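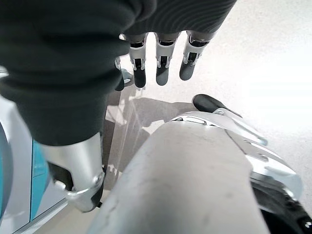 April, knitwear store, bench 2

Sorting the black knits before they go back on the Skaltau shelving. Everything on the rail is black or dark grey this round, so colour is no help and I'm separating by structure: plain fuzzy knit in one pile, ribbed pieces in the other. Ribbed bands attached to a plain body (cuffs, hems, collars) count as plain.

Fold method as last time. Face down, sleeves in, bottom third up, then over once more. The fuzzy ones don't hold a crease. They bunch into a roll along the fold and the roll migrates when the piece is picked up, so the stack leans after five or six. Tried pressing each fold flat with the board for a count of ten, which improved the lower half of the stack and did little for the top. Will try alternating the direction of the folded edge.

Rib behaves differently. It folds cleanly across the ridges and badly along them. With the ridges running diagonally, because the piece was put down skewed, it pulls out of square by the second fold and has to be started again. Square it to the bench edge first.

Materials

- Gondetti tissue, 500 sheets, one opened pack. Sheds slightly at the cut edge. White lint on black knit shows badly, so trim or turn the edge under.
- Pringle lint roller, refill fitted at the start of the session. Fine on rib. On the fuzzy knit it lifts fibre as well as lint and needs changing after a few garments.
- Plasmont lidded boxes, the shallow size. 25 in the store, 2 with cracked lids put aside under the bench.

Pilling

Worst under the arms and where a bag strap would sit. The comb takes off the larger pills without trouble. The battery shaver left a visible track on the first piece I tried, a shinier stripe about as wide as the head, so I stopped. Comb only on black until somebody has tested the shaver on a scrap.

Two pieces have a dropped stitch near the hem. Caught both with a safety pin and put them in the mending tray. Matching yarn: the reel marked "black 4" is too blue in daylight, though it looks correct under the bench lamp. Check against the window before using any of it.

Boxing

Plain knits fit four to a box with the lid closing freely. Five will go in, but the lid bows and the top piece takes the print of the rim. Rib goes six to a box. Labels on the short end, facing out — the long-end ones from last year can't be read once the boxes are shelved.

Almost 33 pieces done by the time I stopped for lunch, counting the two in mending. Afternoon slower, mostly lint.

Open points

- Rolling instead of folding for the fuzzy knits? Takes more box space, no crease to migrate.
- Cedar blocks: last lot have no smell left. Sand or replace.
- Shelf 3 still sags in the middle. Rib boxes are the heavier ones, keep them at the ends for now.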